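ok thread on moving a piano into a small apartment bc three people asked and I keep typing the same answer

mine is an old upright, 232 kilos according to the plate the tuner found inside the lid. bought it from a church hall in Murnside for 55 bucks. the piano was the cheap part lol

first thing. measure the stairs before you pay. not the width, the landing. everybody measures the width

a piano doesn't bend. if the landing is too short to turn it, that's the end of the conversation. go look at digital ones

also measure the front door with the door OPEN, because the door itself eats a couple inches when it's hanging there

movers. I called Dorum and a smaller outfit called Cao. Dorum wanted to quote over the phone without asking which floor. Cao asked for the floor, the landing, the street parking, and if the thing had casters. went with Cao

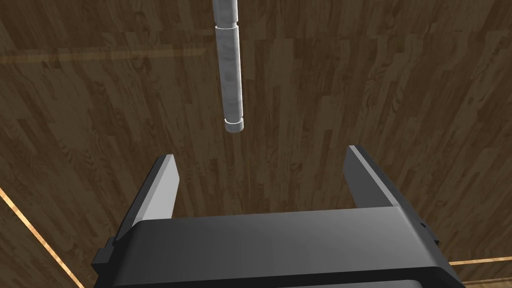 they quoted a flat price and stuck to it, which after my last move felt like a miracle

2 movers, one skid board, a lot of blankets. they took the bottom panel off first and wraped it separately. do not let anyone skip this, mine was already loose and would have cracked on the first step

tip: don't roll it on its own casters across anything you care about. old casters are decoration. my hallway has a groove now from when I "just nudged it" later. landlord hasn't noticed. landlord please don't read this

where to put it: inside wall, away from the radiator, away from the window. I had a whole dream of playing by the window. tuner said no. tuner was right, my plants fry there in June

floor: cups under the casters, the wide kind. spreads the weight and saves the boards

neighbors!! go knock before it arrives. bring cookies or whatever. I told mine no playing after 8 pm and she said she'd rather hear scales than my blender, so we're good

thick rug under it helps some. felt strip behind helps more than I expected. the middle pedal on mine drops a strip of felt over the strings and that one is the real winner, late evening practice saved

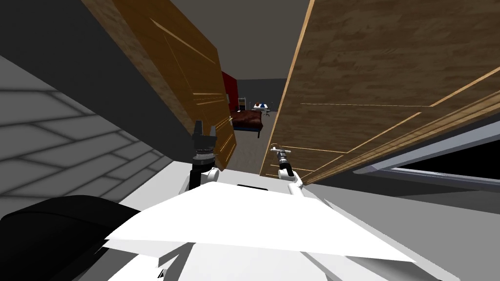 How long should you wait before getting it tuned?

Give it a few weeks to get used to the new room. Mine was sour as heck on day one and I nearly called in a panic, but it was still drifting, so I'd have paid twice.

oh and ask the tuner to look at the pins while they're there. loose pins = it won't hold, and thats a repair bill bigger than the piano

sheet music for total beginners: I'm on the Stoltatero book, the easy one. 2 pages a week. slow. it's fine

ok going to practice, will answer replies after dinner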